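Ticket 921, lid demo for the open day
Opened 09/04/2025
Status: still open, but a lot happier than it was

Right, I'm writing this up properly so it isn't all in my head when the visitors turn up in June. Quick recap for whoever picks it up at Sundqvist: we're doing the kitchen demo on the Josar stand at the Dultness open day, the one where the arm deals with a saucepan lid while people watch from behind the yellow line. Lovely little demo when it works! In rehearsal it kept stopping halfway with a grip warning, and I'd rather not spend the whole day saying "just bear with us" to schoolchildren.

## What was going wrong

The arm would come down to the lid, close on the knob, and then Vemura (the control software, version 7) would decide it wasn't holding anything. Sometimes it carried on after a retry, sometimes it sulked until I cleared the warning by hand. Out of 29 goes I had to step in often enough to be fed up.

## What I tried first

I went for the speed, because that's what I always blame. Dropped it to 60 per cent and it looked much nicer, very calm and considered, but the warning still came up. I've left it at 60 anyway as I think people will find it easier to follow.

Then I had a go at the approach. The gripper wants to come straight down over the blue knob so the fingers close either side of it, and I'd taught the position by eye at the end of a long afternoon (you can guess how that went). I redid it slowly, with the long handle pointing over towards the laptop desk every time so I had something to line up against.

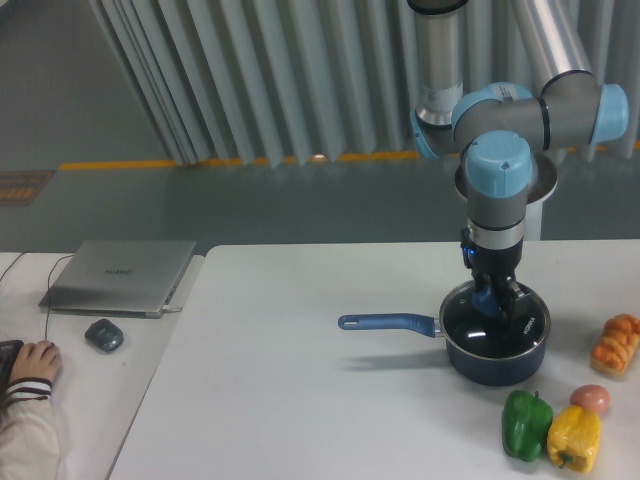 So that was the position sorted, or sorted enough. The warning got rarer and didn't go away, which sent me back to the settings, and there I found the thing I should have looked at in the first place. The minimum grip width was still set for the bread roll from the old sorting demo. Of course it thought its hand was empty! The knob is a good deal narrower than a loaf. I put in a new value, saved it as a separate profile so the sorting demo keeps its own, and ran it again.

The toy veg can stay where it is, by the way. I did wonder about clearing the peppers away in case the arm clipped one, but they're to the front and side of the pan and I like having them there for the second half of the demo.
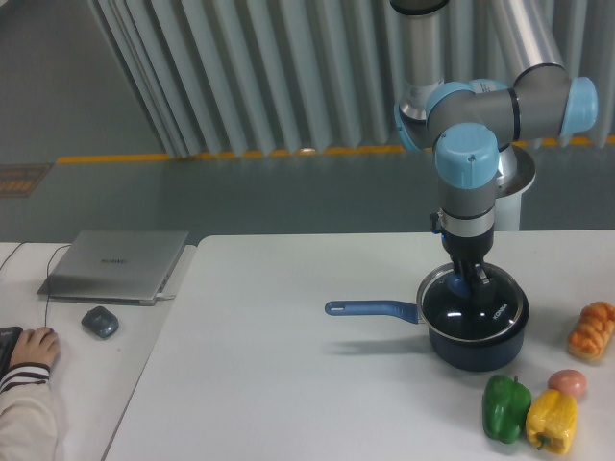
## Still to do

- Load the new profile at start-up. At the moment I pick it from the menu, and I will forget.
- Change the wording of the warning on the visitor screen. "Grasp fault" sounds terribly alarming, and "Trying again" would do.
- Ask Sundqvist if the retry can be made shorter, as the pause is long enough for people to wander off.
- Another full set of 29 with the new profile before I close this.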